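Manalo Neighbourhood Arts Program: Mid-Term Progress Report
Prepared for the Stolberg Fund by Frauke Teuber, Program Manager 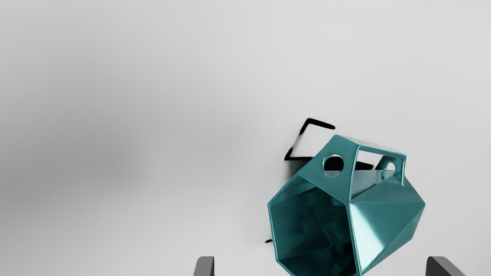
1. Purpose of this report

The Stolberg Fund agreed to support the Manalo Neighbourhood Arts Program for two years. The agreement requires a written report at the midpoint, covering activity, attendance, spending and any changes to the approved plan. The period covered ends with the close of the January term.

2. Activity to date

Classes are now running at both of the sites named in the original application. The Manalo Centre hosts the paper and lantern making course, the choir and the after-school drawing group. The Sodik Street hall hosts printmaking and the weekday sewing circle. All five activities started in the first term except printmaking, which was held over to the second term while the ventilation in the hall was brought up to standard.

Total enrolment across the program stands at 348 people, of whom 214 have completed at least one full term. The after-school drawing group is full and has a waiting list. The choir has room for more members, particularly in the lower voices.

Arnel Panganiban was appointed as lead tutor for paper and lantern making. His course has been extended from eight weeks to ten at the request of participants, who found the earlier timetable too short to finish their larger pieces. The additional cost was met from savings in the materials budget.

3. Access and inclusion

The application set a target of 20 subsidised places each term. This was met in the first term and exceeded in the second, when 35 places were offered. Pacita Mercado has coordinated referrals from local schools and settlement services, and most subsidised participants have come to the program by that route.

Enrolment forms are now available in Tagalog and German as well as English. Some older participants still find the online form difficult, and paper copies are kept at the front desk of both venues.

4. Finances

Spending is slightly below budget for the period. The underspend relates mainly to the late start of printmaking and will be used for tutor fees in the coming year. Nuvico continues to supply paper, card and inks at an agreed discount. Hire charges at Sodik Street rose in the second term, and Alfredo Gatchalian is negotiating a fixed rate with the hall's owners. A statement of income and expenditure is provided at Attachment A.

5. Matters for the Fund's attention

Storage at the Manalo Centre is not adequate. Finished work is being kept in a corridor cupboard, and several items were damaged during the winter term. We seek the Fund's approval to move part of the equipment allocation to lockable shelving. No increase in the total grant is requested.

Maribeth Ocampo will be on leave for most of the next term. Her duties as choir leader will be covered by a casual tutor, and recruitment is under way.

6. Next period

Planning has begun for the end-of-year exhibition, which will include work from every visual arts class and a short choir performance on the opening evening. Doors will open at 6 pm. The participant survey will be repeated in the final term using the same questions, and the results will be included in the final report.

Attachment A: Statement of income and expenditure
Attachment B: Enrolment by class and venue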